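Clametti releases version of Flutwood planning toolkit with whole-body checks for two-armed mobile robots

March 21, 2023

Clametti today released an update to Flutwood, its motion planning and simulation toolkit for mobile robots with two arms. The update adds a planner that treats the base, torso and both arms as one body, and a room generator for testing perception code against interiors it has not met before.

Earlier releases planned the drive and the reach as separate steps. A robot would park, then find that one arm could not get to its target without the other touching a shelf or worktop. The new planner, called Bolard, checks both arms against the furniture while it is still choosing where the base should stop. If no parking spot will do, it reports the obstacle to the operator and leaves the robot where it is.
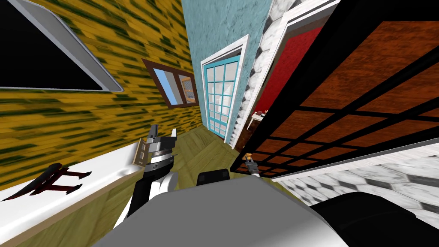
Simulated view from a Flutwood test interior, with the left gripper beside a tan card and the right gripper near a cabinet.

"Most of our support requests were about the arm that wasn't doing the work," said Graciela Gaete, who leads planning at Clametti. "People tune the reaching arm for days and forget the other one has elbows. Bolard plans for both from the start."

Clametti ran the planner through 2000 simulated tasks in 40 generated homes before release. The previous planner failed to find a complete plan in 226 of them. The company has published the task list and the settings used, so that customers can repeat the runs on their own machines.

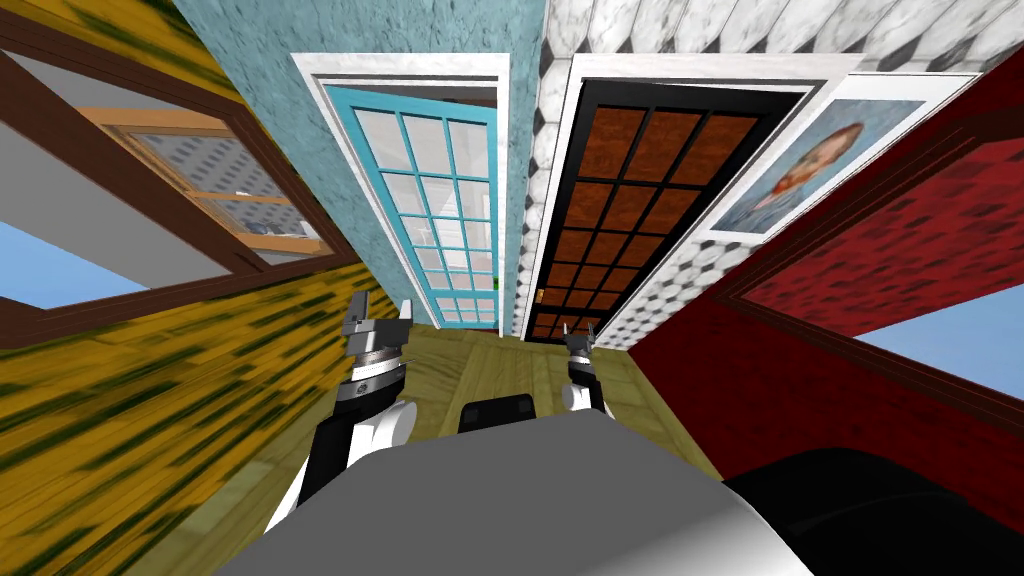

The room generator, Kruger, varies wall surfaces, floors, doors and windows independently of the layout. A developer can hold the floor plan fixed and change only the finishes, or do the reverse. Its library holds 1192 surface textures, and the combinations are often ones no decorator would choose. A yellow wood-grain wall can share a room with pale blue plaster and deep red brick, and a turquoise-framed glass door can appear in the same view as a black-framed one with reddish-brown panels. Door detectors trained on a narrow set of interiors tend to do badly in such rooms, and Kruger logs each miss with the robot's pose and the room settings.

"We want the detector to find the door by its shape and where it sits in the wall," said Illia Symonenko, perception engineer. "If changing the paint breaks it, we would like to know before it goes on a robot."

Existing Flutwood project files open in the new version without changes. Scripts that call the old reach planner directly will still run but will show a warning, and that interface will be removed in a later release.

The update is available to current licence holders through the usual download page. An online training session for developers will be held in May.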